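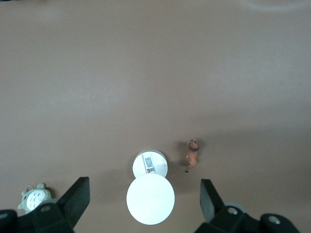 무광 토프 브라운 상판 위에 놓인 흰색 원통형 물품과 사자 피규어.

그루손, 무광 테이블 상판 ‘수보라’ 11월 출시
저반사 표면 적용, 소형 물품 분류·검수 작업대용

그루손(Gruson)은 작업대용 무광 상판 ‘수보라(Suvora)’를 오는 11월부터 국내에 공급한다고 2019년 9월 29일 밝혔다. 수보라는 소형 생활용품, 완구, 포장 용기 등을 올려놓고 분류하거나 라벨을 확인하는 작업을 위한 제품이다. 기존 ‘드라투스(Dratus)’ 상판의 후속 모델이며, 고정 방식과 하부 프레임 규격은 그대로 유지된다.

색상은 토프 브라운 단일 색상이다. 표면에는 미세한 입자감이 있고 이음매, 눈금, 인쇄 무늬는 두지 않았다. 흰색 용기나 황갈색 계열 완구처럼 명도가 서로 다른 물품을 함께 놓아도 윤곽이 구분되도록 중간 명도를 선택했다. 광택을 낮춘 표면이지만 조명 각도에 따라 상판 가장자리에 옅은 띠 형태의 반사가 나타날 수 있다. 회사는 설치 시 주 조명을 작업자 정면에 두지 말 것을 권장한다.

그루손은 출시에 앞서 완구 및 잡화 물류를 취급하는 오얄라(Ojala)의 검수 공정에서 시험 사용을 진행했다. 시험에는 상판 70장이 투입됐으며, 품목 기준으로 2,234종의 소형 물품이 상판 위에서 검수됐다. 품목에는 윗면에 세로형 라벨이 붙은 원통형 용기, 동물 피규어, 소형 상자류가 포함됐다. 시험 기간 중 접수된 표면 관련 의견은 373건이다. 의견은 조명 반사, 청소 방법, 모서리 마감의 세 항목으로 분류해 양산 사양에 반영했다.

모서리 마감은 드라투스 대비 곡률을 키웠다. 청소에는 중성세제를 희석해 적신 부드러운 천을 사용한다. 연마제가 포함된 세정제와 금속 수세미는 표면 광택을 변화시킬 수 있어 사용이 제한된다. 라벨 접착제가 남은 경우에는 플라스틱 스크레이퍼로 제거한 뒤 마른 천으로 닦는다.

우사 타위삭(Usa Thaweesak) 그루손 제품개발 담당은 “검수 작업대에서는 바닥면의 무늬와 반사가 라벨 판독을 방해하는 경우가 많다”며 “수보라는 표면 정보를 최소화하고 물품의 외곽선이 드러나는 조건을 우선해 설계했다”고 말했다. 이어 “피규어처럼 꼬리나 다리 등 돌출부가 가는 품목은 배경과의 명도 차이가 검수 시간에 영향을 준다”고 설명했다.

초도 물량은 400장이다. 기존 드라투스 사용 고객은 하부 프레임을 교체하지 않고 상판만 별도로 주문할 수 있다. 교체 작업에는 동봉된 육각 렌치를 사용하며, 체결부 위치는 드라투스와 동일하다. 드라투스 상판은 재고 소진 시까지 판매하고, 고정 부품은 이후에도 계속 공급한다.

제품 사양서와 설치 안내서는 그루손 영업부를 통해 받을 수 있다. 표면 견본은 사업자 고객에 한해 신청 순서대로 발송한다.

문의: 그루손 영업부 수보라 담당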